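Tape on a wooden table - peel, soak or live with it?
Jekent Forums > Furniture and Finishes > Tables

senad_v
Posts: 41
4/17/26

Morning all. I have a wooden table, warm walnut sort of brown, with strips of see-through tape stuck on the top in a large rectangle. They went down in March as a temporary measure. I believe income tax started the same way.

The tape marks out the bit of table where work is meant to happen, so that everything else (mugs, post, elbows) stays outside it. As a system it has been fine. As a thing to look at it is less fine, and I'd like my table back without taking the finish off with it.

The table was bought second-hand as a Vekholm. There's no label underneath, so that is one man's word in a car park. I don't know what the finish is. It isn't glossy and water sits on it for a bit before sinking in.

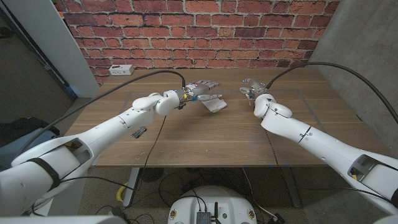 The brick behind it sheds, by the way. A fine orange dust along the back edge every morning, which then finds the edges of the tape and settles down to raise a family. The grey concrete bit on the right gives no trouble at all and I have become quite fond of it.

So far I have tried a fingernail, and a different fingernail. What next?

mtapia
Posts: 200

Hairdryer on low, hold it a little way off, then pull the tape back flat along itself. Never straight up. Go with the grain if the strip runs that way, and if it doesn't, go slowly and think about your choices.

Whatever gum is left, a drop of cooking oil on a rag and leave it for 20 minutes. Wipe off, then a barely soapy cloth, then a dry one.

Pentti V
Moderator
Posts: 1,792

I'd hold off on the cooking oil. If the top is oiled or waxed you'll get a dark patch exactly the shape of a strip of tape, and then you have the rectangle forever. White spirit on a cotton bud, somewhere out of sight first. Underside of the edge is good.

The hairdryer I agree with.

mtapia

I've done cooking oil on three tables and I can't find the patches on any of them.

Pentti V

Are they dark tables?

mtapia

They are quite dark tables, yes.

nusratb
Posts: 20

What are you wiping it with, Senad? I ask as someone who polished a pine desk with a red tea towel and ended up with a pink pine desk.

senad_v

Plain white cloth, soft, never ironed in its life. It shows the brick dust nicely, so at least I know where I've been.

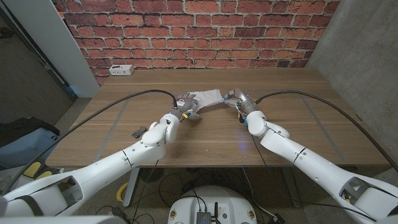
White cloth over the table. Creases are the cloth's own work.

Pentti, the underside test is a good idea and I'm annoyed not to have thought of it. I'll do the front edge this evening.

nusratb

White is right then. Fold it though, don't bunch it. A bunched cloth carries grit about in the creases, and brick dust is basically free sandpaper.

suqin_s
Posts: 200

Can I be the awkward one and ask why the tape has to come off? If you still need a marked area you'll only be putting new tape down next week. We had the same argument at the Pattinasarany workshop over a cutting table, and after a whole afternoon with the white spirit somebody asked where the lines had gone and fetched the roll.

senad_v

I didn't come on here to be understood this well.

I do still want the rectangle. I'd just like it not to look like a parcel.

suqin_s

Then get a thin mat cut to size and put the mat where the rectangle is. You can lift it off when people come round. Felt underneath, so it doesn't creep.

Pentti V

A mat traps dust as well. With that wall behind you'd be lifting it every morning.

suqin_s

He's wiping the table every morning anyway, Pentti.

mtapia

Seal the brick! Why is everybody talking about mats? One coat of masonry sealer and the dust stops. It'll darken the reds slightly, that's all.

Pentti V

On an inside wall, please check it's dry first. And use a breathable one.

I'd also pull the table forward a hand's width, which costs nothing.

senad_v

Update. Front edge tested with white spirit: no mark, slight smell, mild sense of achievement. Hairdryer got one short strip up in a single piece. The next one came up in almost nothing but slivers, and I said some things to it.

There's a paler line where the first strip was. Will that go, or do I own it now?

Pentti V

If it's only light, it'll even out with use. If it's still there in a couple of months, try a bit of Ponovham wax over the whole top. The whole top, mind, not just the line.

nusratb

And fold the cloth.

senad_v

Folding the cloth.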